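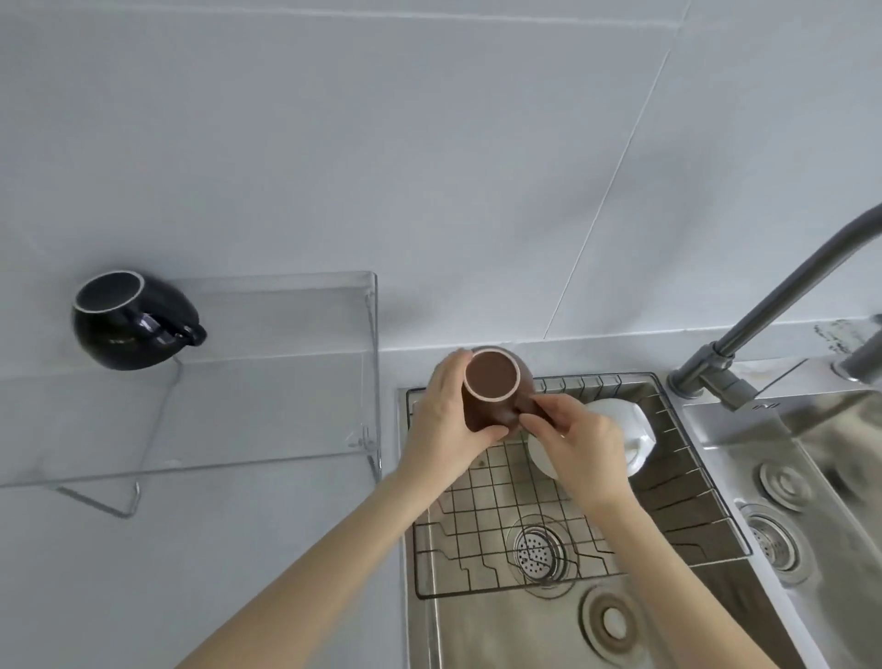 Rules for recording dish rack demos: how strict is too strict?
Posted July 2022 in Home Robotics

I record household demonstrations at home for a robot learning project called Umwood. My quota is 200 episodes of moving mugs and bowls in and out of a rack in the sink. The guideline sheet says "handle items naturally", then spends two pages telling me how. Both hands visible, no throwing, no humming. I've been handling mugs unsupervised since childhood and am now unsure how it's done.

Two things I can't find in the sheet. Is using both hands on one mug allowed if the robot could manage with one? And do I have to start every episode with the same layout?

wusano
Two hands is fine. Just be consistent about it. If you take the body in your left and the handle in your right, do that for the whole batch and note it in the log. What reviewers hate is a grip that wanders because the person got bored at episode 40.

Layout should change between episodes, and you should write down what you changed. Same rack, different neighbours. We had someone hand in 1000 episodes with the bowl in one spot, and the policy learned a deep attachment to that spot. Also:

- keep your forearms from covering the rack where you can
- move at the speed you'd use if the mug belonged to your mother-in-law
- if you fumble, finish the episode and flag it; don't quietly delete it

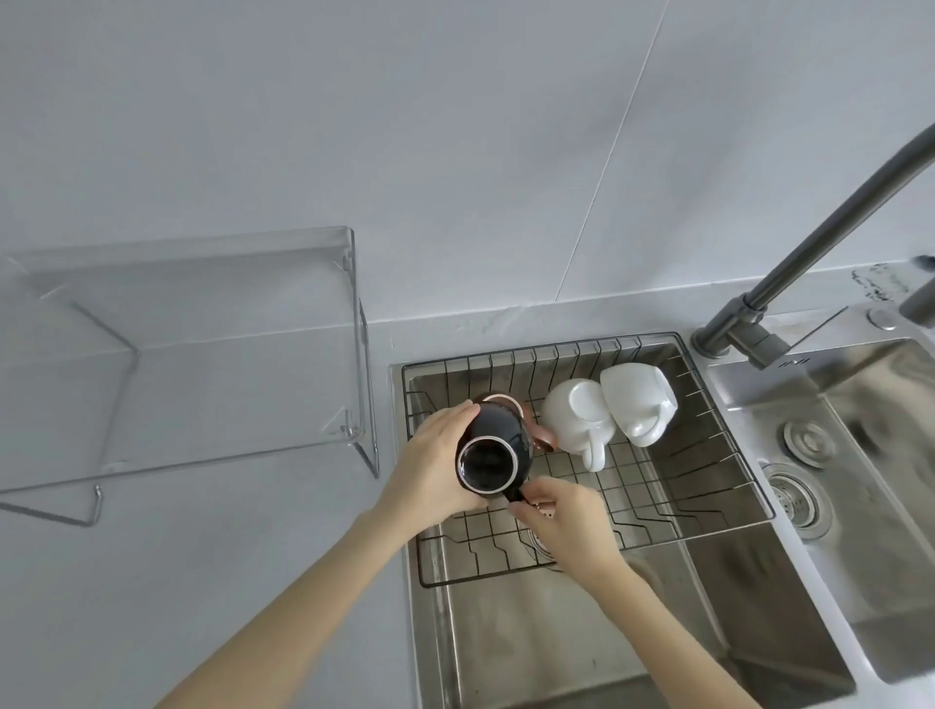 Left hand on the body, right hand on the handle, other mugs upside down in the rack.

trujillo_695
Rings off. Ours said no jewellery, anyway. Check yours.

pralado
I'd disagree with wusano on the flagging. Our rule was that a fumble gets flagged only if the item leaves your hands, otherwise every second episode has a flag on it and the reviewers stop reading them. We redid 3 batches over this in February and I still have opinions.

As for humming, is audio even being kept? If it isn't, hum.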